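Play kitchen

A play kitchen is a child-sized model of a kitchen, made for pretend cooking and serving. It is one of the best-loved toys of early childhood, and few others hold a child's attention through so many ages. Toddlers bang the doors, three-year-olds stir soup made of buttons, and by the age of 6 many are running full restaurants with menus, prices and some very strict opening hours!

History

Small kitchens began as miniatures for looking at as much as for playing with. German makers turned out room boxes with copper pots and tiny plates, and wealthy families often brought them out only at Christmas. Tin stoves followed in the 1800s, and some of them could really be heated with small burners. Molded plastic later made kitchens light, cheap and easy to wipe down, and painted wood has since come back strongly.

The toy historian Thibault Lefèvre has traced the change in the catalogs of Fröhlich, a small maker whose early stoves stood on a tabletop. Its later kitchens stood on the floor, and children could walk right up to them. Lefèvre calls this the great leap of the whole form, and it is easy to share his delight.

Design

Most models combine a stove, a sink and at least one cupboard. Counter height matters a great deal, as a child should be able to reach the back without climbing. Styles follow the kitchens of grown-ups surprisingly closely: avocado green had its day, then stainless gray, then farmhouse white.

Collecting

The Gelton collection, built up by Melati Teoh, holds 3315 pieces, with pans, kettles and food counted along with the kitchens themselves. Its catalog was last revised on June 30, 2019. Wooden bread is a wonderful field of its own, and the Jusotley loaves, which come apart in slices, are especially prized by collectors.

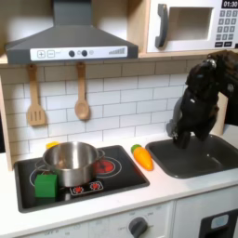
Loose utensils are the parts most often lost, so a kitchen that still has its original spoons is a lucky find.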